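Potted plant dropping bits all over my brown tabletop, how do I keep up?

mossybucket
Hi all! I put a potted plant with red flowers on the big brown table in our shared office in Pendness (right by the window, it was begging for some color) and I love it, but the mess is driving me nuts. Every morning there's some new scrap to pick up, and I'm scared of rubbing something into the finish. We've got screens and cables around there too, so I can't just slosh water everywhere.

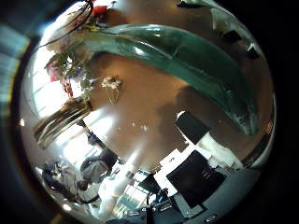

The plant, plus the little white bits on the brown

I don't even know if the white stuff is petals or paper, it looks sort of crumpled. Do I move the plant? Wipe every day? I bought a bottle of Veritik wood spray but haven't dared open it.

Barrera_Porch
Oh, I had the same thing with mine for years! Pick the big pieces up by hand first, dry, and don't squash them, especially the red petals. Those can leave a pink smear if they get crushed while they're damp. Then go over the table with a soft dry cloth, and after that a barely damp one. I do mine at 6 every evening while the kettle's on and it takes 2 minutes. Pinching off the old blooms before they fall helps a ton too. Put a wide saucer or tray under the pot, wider than you think you need, and keep the whole thing on the far side from your cables so watering isn't scary. Test the spray underneath the table first and leave it 15 minutes before you look. I skipped that once and got a cloudy patch (still there, under a placemat!).

tallorder
get a fake one

mestside_mel
I'd leave it by the window if it's blooming, mine sulked for weeks when I moved it. One thing though, if the white bits have stems on them they probably came off some other flower, so check whether anybody's had a bouquet in there. And turn the pot a little every time you water or it'll lean toward the light and drop everything on the same side.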